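Filed under: Diary, Making & Mending

Monday, late. Board is done. Or done enough. Third coat of oil went on before breakfast and I've been going in and out all day touching the corner with one finger like an idiot. Not tacky any more by four.

Pale thing, the maple. Paler than I wanted when I carried it home from Ornon and now I like it better than the dark piece. Swirls all through the middle where the grain goes wavy. Two joins, you have to look for them. Burgi Sutter looked for them. Ran her thumbnail along the top one and said "hm" which from her is a medal.

Price of the wood still annoys me. 198 for planks that size and then the fellow wanted extra for planing. Paid it. Didn't tell anyone until now, so hello diary.

Blocks. Star is the one I'm proud of. Five points, thick, stands flat on its face without any wobble, and I wrecked two before it. The red took better on the star than on the cylinder, dont know why, same tin. Cylinder drank it up on the end grain. Blue cube was easy, cubes always are – twenty minutes and some sandpaper. Blue is very blue. Burgi Egger says too blue for a playroom. It's going to a playroom in Heltcombe with orange curtains so I think it will cope.

Must do tomorrow:
– round off the star points a bit more, little hands
– ring Theodorakopoulos re: the bag with the drawstring
– wax, not oil, on anything that goes in a mouth. check the tin says so
– find the other sanding block (under the bench? in the car??)

Tried the kids' game on it after lunch. Star, cube, cylinder in a row on the left, and you shut your eyes and someone takes one away. Egger beat me every round. I mixed up which side of the cube the cylinder was on and she laughed till she had to sit down.

Perforated blue top is good under the board, doesn't mark, easy to wipe. Oil rag drying outside on the line, NOT in the bin, lesson learned in June.

Ollavel want to know if I'd do more sets for the spring fair. 22 was the number they said. Twenty-two stars! Told them I'd think. I have thought and the answer is maybe twelve, and they can have plain ones instead of the star for the rest. Need to write back before they print the leaflet.

Soup again for supper. Paint on my sleeve, the good sleeve of course. Hands smell of linseed and it won't come off with the lemon soap. Bed. Alarm for six, the post goes early and the box isnt even taped yet.
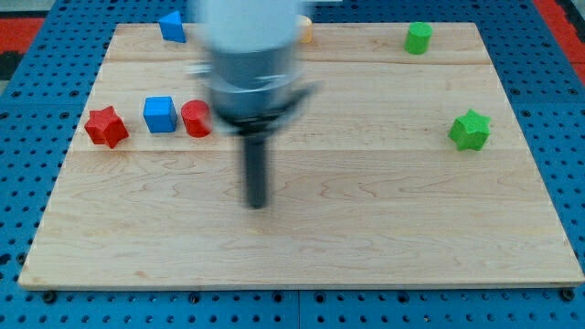 Photo: B. Egger

Forgot – need brown tape. And the long ruler back from Sutter.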